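邻里通讯·本期闲话

旧主机开膛记：从一堆灰里翻出来的春天

分享 20 · 评论 6

上回我在这个栏目里随口提了一句，说自己在拆一台老掉牙的台式机，结果收到的回信比我写阳台种番茄那期还多！看来大家家里都藏着一台舍不得扔、又懒得碰的旧主机（别不承认，就在书桌底下那个角落，上面还压着一摞旧杂志对吧）。那这一期干脆就好好聊聊这件事，番茄先往后排。

我那台是从 Bednárik 二手店抱回来的。店在旧邮局后面那条坡路上，门口永远堆着显示器，老板给我开价 308 克朗，我连价都没还。倒不是我大方，是那天下着雨，我又没带伞，站在门口多说一句话都嫌冷。抱着一个钢板机箱走二十分钟的上坡路是什么体验呢？就是到家以后两条胳膊抖得连钥匙都插不进锁孔。旧机箱是真重啊，跟现在那些轻飘飘的完全不是一回事，四条边都是实打实的钢，掀开侧板还能在边沿上把手指划一道口子。我划了，左手食指，贴了三天创可贴。

先说放哪儿拆。我一开始图省事，直接蹲在地毯上弄，弄了半个钟头腰就直不起来了，而且一颗小螺丝掉进地毯毛里，我趴着摸了整整一集电视剧的时间。后来老老实实搬到桌上，机箱放倒，敞开的那一面朝上，主板就像铺在盆底一样，什么都看得见，什么都够得着。这一步真的别偷懒！竖着拆的话，手要横着伸进去，散热器又沉，一松手就往下坠，心脏受不了。

拔电源线这个话我妈看了肯定要说我啰嗦，但我还是得写：线拔掉，再按一下开机键，让它把剩下那点电放一放，然后摸一下机箱的金属边再动手。别穿那种一脱就噼啪响的毛衣。我二月份就是穿着毛衣干活的，自己把自己电得跳起来，猫也跟着跳起来。

灰。我得单独写一段灰。打开侧板那一刻我以为里面铺了一层毛毡，灰色的，厚厚的，能整片揭下来。我用的是一把没用过的软毛刷，就是刷糕点蛋液的那种，配上一罐压缩空气，搬到阳台上吹。吹风扇的时候要拿一根手指把扇叶按住，不然它转得飞快，轴承容易坏。电源那个小铁盒子我只从外面吹，没有打开，你们也别打开，那里头的电容拔了线照样会咬人。吹完以后楼下 Berenice Tovar 在群里问谁家在抖面粉……对不起，是我。

灰清完了才谈得上拆。拆之前先拿手机拍照，每一根线都拍，从哪儿出来、插到哪儿去。我这回拍得特别勤快，相册里全是插头，翻起来跟翻别人家的照片似的。可是有一根前面板的小细线我偏偏没拍到，最后装回去的时候对着说明书猜了一晚上。机箱正面的电源灯和硬盘灯，就是靠这几根细线，插反了倒也不会出什么大事，就是灯不亮，可它不亮我就浑身不舒服。

然后是散热器。压在处理器上面的那一大块，用久了导热膏会变得跟干掉的胶水一样，硬拽是会把处理器连根拔起来的！Dušan Brabec 教了我一招：拆之前先开机跑十来分钟，让它热起来，关机断电以后趁着温乎劲儿，轻轻地左右拧一拧，感觉松动了再提。我照做了，居然真的一下就下来了，那个感觉怎么形容呢，像掀开一块烤得刚刚好的饼。

散热器一拿开，就露出处理器插座了。老式的插座旁边有一根小拉杆，往下压一点点，往外拨，再抬起来，处理器就松开了，捏着两边竖直往上拿。我拿出来以后用厨房里那种硅胶冰格装着，后来被 Silvia Doležal 笑了好久，她说应该放在防静电袋里。她说得对，大家听她的，不要听我的。插座空着的时候千万别往里面掉东西，也别拿手指去戳，我用一张裁好的硬纸板盖着，去倒杯茶也盖，接个电话也盖。

内存条就简单多了。两头的小卡扣往外一掰，条子自己会弹起来一点，顺势拔出来就好。金手指如果发黑，用白橡皮轻轻擦，擦完把橡皮屑吹干净。我小时候写作业都没这么认真地用过橡皮。我这台拔下来 2 条，擦完亮闪闪的，插回去要听到“咔”的一声才算到位，而且两头都要扣上。第一次装回去的时候我只扣住一头，开机黑屏，我在那儿怀疑人生，差点以为把整台机器都弄坏了，其实再按一下就好了。

硬盘架那一块是我最喜欢的部分，可能因为它最像抽屉吧。硬盘两侧的螺丝拧掉，往外一抽就出来了。不过我想提醒一句，旧硬盘里面多半还有前任主人的东西，拿到手不要去乱翻，直接整盘擦除。自己家的旧硬盘也一样，送人之前先把照片倒出来，Ctibor Vondráček 去年把一整块存着他女儿从小到大录像的硬盘当废铁送掉了，后来骑着自行车追到回收站才追回来，这个故事他自己讲会更精彩，下次聚会请务必让他讲。

数据线我建议顺手换新的。那种扁扁的细线用久了接头会松，时好时坏，最折磨人，你以为是硬盘坏了，换了硬盘还是一样，折腾一圈最后发现就是一根线。Zerketton 那边柜台上的纸箱里就有，挑卡扣还带弹性的买。顺便买一小管导热膏，挤一粒米那么大就够了，真的，别像我第一次那样抹得跟涂果酱一样，挤得四边都是，又擦了半天。

螺丝怎么放？我用的是装鸡蛋的纸托，一个窝放一种，旁边用铅笔写上“硬盘”“主板”“侧板”。装到最后多出来一颗，我找遍了整个机箱也没找到它该去的地方。它现在躺在我的笔筒里，机器跑得好好的，我们相安无事。

装回去以后它能干什么呢？我给它装了一个轻巧的系统，放在客厅里听歌、存照片、打印收据，偶尔让来家里的小朋友玩玩老游戏。快是快不到哪儿去，开机的工夫够我把咖啡磨完，可它安安静静的，风扇清过灰以后几乎听不见声音，我觉得很值。Bastian Schmieder 看了以后回家就把他那台也翻出来了，说要跟我比谁的开机快，我说行啊，输的人请吃馄饨。

想一起弄的朋友，Hokgate 活动室的长桌周六下午是空着的，我会带螺丝刀、刷子和一壶茶，你们带自己的旧主机就好（键盘也可以，键盘里的饼干渣又是另一个话题了，我能写满一整期）。太重的话提前在群里喊一声，我有一辆买菜的小推车，自从扛过那次上坡路之后，我再也不逞强了。

对了，上次有人在信里问了个跟机箱有关的问题，我放在最后跟回答一起登出来。

近期文章
· 阳台番茄：我又种多了
· Mirnarmont 的旧书市，哪几个摊位值得早起
· 抽屉里的充电线到底该不该留
· 一只漏水的水壶和我的耐心

联系编辑部：请直接回复本通讯 · 版权归作者所有 · 返回顶部

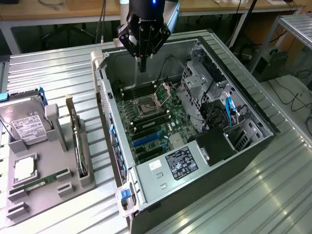
旧主机里的处理器拆下来以后，导热膏还能接着用原来的吗？

旧的要擦干净，重新涂一层薄薄的新膏。用不掉毛的布蘸一点高浓度异丙醇，把处理器表面和散热器底部都擦到看不见残留，等酒精挥发完，再在中间挤一粒米大小的新膏，把散热器平稳地压上去，螺丝按对角顺序一点一点拧紧。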